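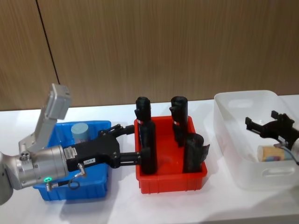
Property Recovered by Police: Frequently Asked Questions

How do I find out if my stolen item has been recovered?
Call the Grarska property office with your case number. The officer who took your report will normally contact you first, but items are sometimes matched late. If you have moved or changed your phone number since you made the report, tell us.

I don't have a case number. What now?
Give the clerk your name and the street where the theft took place. A search by name takes longer, and you may get a call back the next day.

What do I need to bring?
A government photo ID and the release letter we mailed you. For bicycles, phones and power tools, bring the serial number if you have it. A receipt, a box label or an old photo of the item is also accepted.

When is the office open?
Pickup is by appointment, with late hours on Wednesday until 7 p.m. The counter is on the Smits Street side of the building. Please don't go to the main lobby, as staff there can't release property.

How long will you hold my item?
We hold it for 60 days from the date on the release letter. Items needed as evidence are held until the prosecutor signs them off, and the 60 days start after that.

Can someone else pick it up for me?
Yes. They need their own ID, a copy of yours, and a signed note from you naming them. Firearms and prescription medicine can only be released to the owner.

Is there a fee?
No, except for vehicles. Those are stored at the Skisterent lot, which charges by the day after the first 3 days. Theft victims can ask for the charge to be waived using form 8, available at the lot.

My insurance company already paid my claim. Can I still have the item back?
Call your insurer before you book. In many cases the item now belongs to them, and we will need a letter from them before we can release it to you.

My item came back damaged. Who do I talk to?
Note the damage on the pickup sheet before you sign it. Questions after that go to Howard Kettle, property supervisor, in writing. Allow 2 weeks for a reply.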